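The brochure for Kavisberg said the river was a four-minute stroll from every door. Reshma Baloyi read that line twice on the bus and put the brochure back in her bag.

The sales office was a cabin on bricks at the end of a new road. Inside it smelled of fresh carpet. Marthinus Mabuza shook her hand for longer than she liked and led her to a model of the estate under a plastic lid.

"Phase one is nearly gone," he said.

"How many is nearly?"

"It changes by the hour."

She looked out of the window. It was a Thursday in August and there was no one else in the car park.

He told her about the gardens. There would be 500 trees, all native, and a square with benches where people could sit in the evenings. She asked when the trees would go in. After phase two, he said. She asked when phase two would be finished, and he offered her a coffee.

The flat she could afford was number 347, on the side facing the bypass. On the model the bypass was a strip of green felt.

"You'd hardly hear it," said Marthinus Mabuza. "Triple glazing."

"And with the windows open?"

"Most of our buyers prefer the ventilation system."

He gave her a form with a space for her signature already marked with a yellow sticker. She took it home unsigned, along with a pen she hadn't asked for, and that night she typed it all out on the Watdale residents' page, where people had been through this sort of thing before. She put in the felt, the coffee and the trees, and asked whether anyone had got their deposit back. 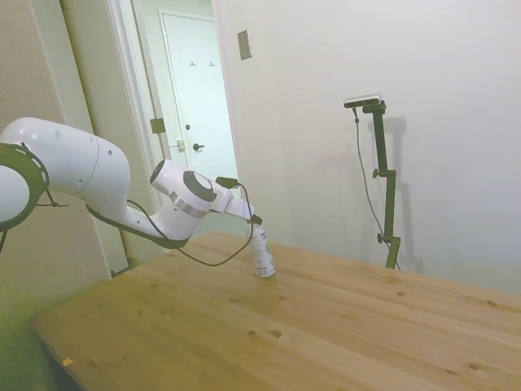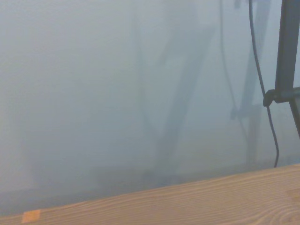
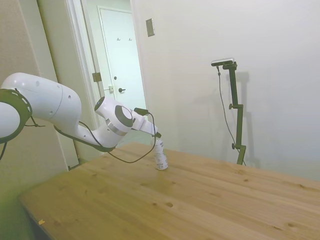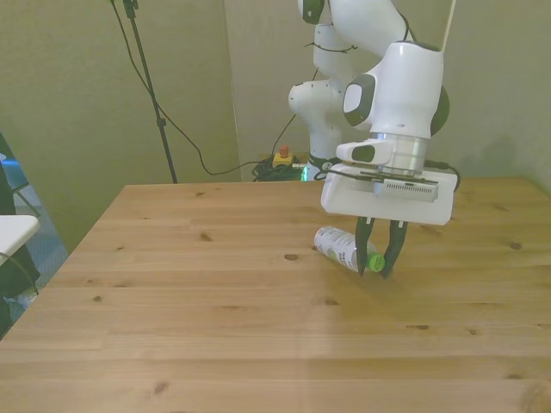
Thandeka Masilela wrote back before breakfast that she had paid hers at Gatdale two years ago and was still waiting for the square with the benches. The deposit was safe enough, she supposed, in the sense that it hadn't moved. Go and stand on the plot at half past five, she added, and take somebody who will tell you the truth about the noise.

Reshma went alone. Flat 347 was a patch of air above some scaffolding, so she stood underneath it and listened to the lorries. Then she set off for the river at what she thought was a reasonable stroll. After four minutes she had reached a fence. There was a sign on it with a picture of a heron.

She walked back the way she had come. The light was on in the cabin, and Marthinus Mabuza was at the window with the telephone to his ear, waving her in.

She waved back with the pen and carried on to the bus stop.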